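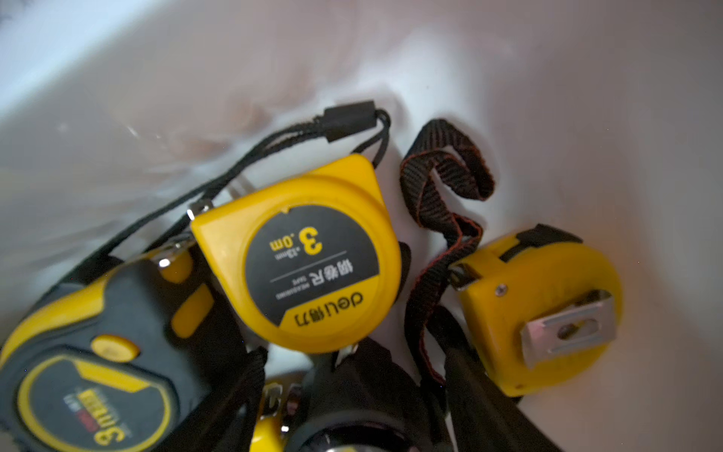

Home | Projects | Reports | Funding | Contact

10/13/23
By Ásdís Blöndal

Progress report to Norðdahl: equipment planning for the kit return line

The planning phase is nearly done, and I'm happy to say we have come out of it with a much clearer shopping list than the one we sent you in the spring. Some of it is shorter than we expected. One part of it is longer, and I'll get to that.

As a reminder, the grant covers the first robot cell at the Pokosum tool library, where borrowed measuring and marking tools come back mixed together and have to be sorted into their home bins before they can go out again. We picked small hand tools on purpose. They are light, nobody gets hurt if one is dropped, and they are surprisingly hard for a gripper!

What we have been picking

Since the last report we have run 132 trial sessions on the loaned arm from Trinari, nearly all of them picking out of plastic containers. We started with pencils and squares, and moved on to tape measures, and the tape measures have taught us the most by far. They come in different sizes, with housings that run from rounded to nearly square. Some have a metal belt clip on the face, some have a wrist cord, and the cords and straps love to wrap around each other. A deli 3.0 m tape with its thin black lanyard is a lovely thing to grab by the housing, and then its neighbor comes up with it.

Smooth, curved container walls also turned out to matter. A tape that leans against a curved wall slides when the fingers touch it, so the arm needs to come in at a slant and push a little toward the wall. The old fixed-angle tool holder in our first budget could not do this at all. I'm glad we found out on a loaned arm!

What this changes in the budget

The gripper line. We had planned on suction cups. Flat faces with a printed label are fine for suction, but a face with a belt clip on it is hopeless, and a shop can't ask people to return their tools clip side down. We want to switch to a two-finger gripper with soft pads. The quote from Isutis is $3,541 for the gripper, one spare set of pads and the cable. This is more than the suction kit, but we would no longer need the air compressor or the quiet box that went around it, and the difference nearly evens out. The room will be a lot more pleasant too.

The wrist camera. We asked for one and would now like to buy 2, the second as a spare on the shelf. The camera sits close to the work and takes knocks, and waiting for a replacement cost us most of a week in the summer. The view from the wrist has been so useful that I would give up the overhead camera before I gave up this one. You can see which strap goes over which, and that decides the order of picking.

Containers. We left these out of the first budget completely, which was my mistake. The containers we have are pale inside, and dark straps show up well against them, so we want to stay with that color. What we need is enough of the same shape that the arm always knows where the walls are. We are asking for 200 of them, and the supplier has agreed to deliver in two batches so that we can stop after the first if the shape is wrong.

Computer. No change. The one you approved last year is fast enough and I see no reason to touch it.

Buying or leasing the arm

This took up more meetings than everything else put together. Trinari will either sell us the loaned arm or lease us a new one with service included. I went in wanting to buy. After going through the service visits with the team I now lean toward leasing for the first year, mainly on account of the joint covers, which wear faster than we guessed, and which are on the customer's bill if the customer owns the arm. The lease also lets us move up one size if the heavier tools (the levels, mostly) get added later. I have attached both offers and would love to hear your view before we sign anything.

One thing to watch in the lease: the service clause counts working days, and the tool library is busiest on weekends. I have asked for this to be changed and they were open to it - nothing in writing yet.

Still open

- Training for the front desk staff. Two people have tried the stop and restart routine and both were comfortable after an afternoon. We need to pay for four more places.
- A bench to stand the cell on. The current one wobbles when the arm moves quickly, so we run it slow.
- A rule for cords. We could ask borrowers to tuck lanyards in before they return a tape, or we could take the cords off altogether. The members' survey on this closes soon, and the answer affects how often the gripper brings up two tools at once.
- Insurance for the loaned arm, which runs out at the end of November.

What we need from you

Please confirm the move from suction to the finger gripper, and the added container line, if you are happy with them. Neither one takes us over the total you approved. The lease question can wait until our November call, though Isutis will only hold their price until then, so the gripper is the one I would decide first.

I have enjoyed this phase more than I thought anyone could enjoy a budget. Come by and watch a session if you are in the neighborhood, we usually run in the mornings and the coffee is decent.

Ásdís

4 comments | 11 shares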